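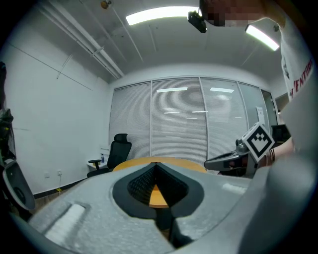

Page last changed: 27 Jun 2021

Dinner at Lonska: a long evening with the winter tasting menu

I had been promising my sister a proper dinner out for so long that she had stopped bringing it up, so when the new winter menu at Lonska was announced in January I booked a table for two before I could talk myself out of it. The restaurant is up the hill in Skistau, on the same street as the old post office, and if you are driving, do leave yourself time to park, as the lot behind the building fills up early and the side streets are steep.

We were greeted at the door by a young man who took our coats and remembered, without being asked twice, that my sister doesn't eat shellfish. It's a small thing, but it set the mood for the whole night. The dining room is cozy and a touch noisy – ask for a table toward the back if you like to hear each other talk.

The kitchen is run by Aušra Dzene, who cooked for years at Ellance before opening her own place, and those of you who loved the dumplings there will be happy to know that they came with her. Hers are filled with smoked curd and leek and served in a mushroom broth so deep and savory that I tipped the bowl to get the last of it (my sister pretended not to know me). Before that we'd had a slice of dark rye with whipped brown butter, and I would gladly have made a meal of the bread alone.
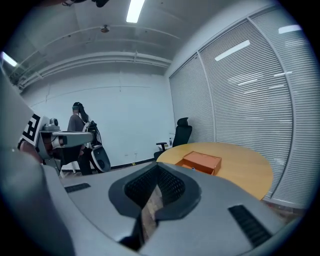 500 words, an easy read

The fish course was pike perch with pickled cucumber and dill oil, and it was the one plate of the evening that didn't quite win me over. The fish itself was lovely, with crisp skin and big soft flakes, but the pickle was sharp enough to drown out everything next to it. My sister disagreed and finished mine, so take that as you will!

Then came the duck. Oh, the duck. It's roasted on the bone and brought out with red cabbage, a baked apple and a little jug of gravy that they leave on the table, bless them. The portion is generous for a tasting menu, and we both slowed down a good deal at this point. If you're a light eater, go easy on the bread, which is advice I'll be ignoring myself next time.

Dessert was a honey cake in thin layers with sour cream between them, not too sweet, and a small glass of sea buckthorn juice on the side. I'm usually a chocolate person and I didn't miss it.

A word about drinks. The wine list is short and leans toward dry whites, with 3 offered by the glass, and there's a homemade kvass that goes very nicely with the duck. Coffee was fine, though it took a while to arrive, and we had to ask a second time. The staff were sweet about it and brought us a plate of gingerbread while we waited.

Would I go back? I already have a table booked for my sister's birthday, and this time we're bringing our mother, who has strong opinions about dumplings. The menu changes with the season, so call ahead if you have your heart set on the duck, and let them know about allergies when you book. The front step is a bit high, but they do have a ramp at the side door.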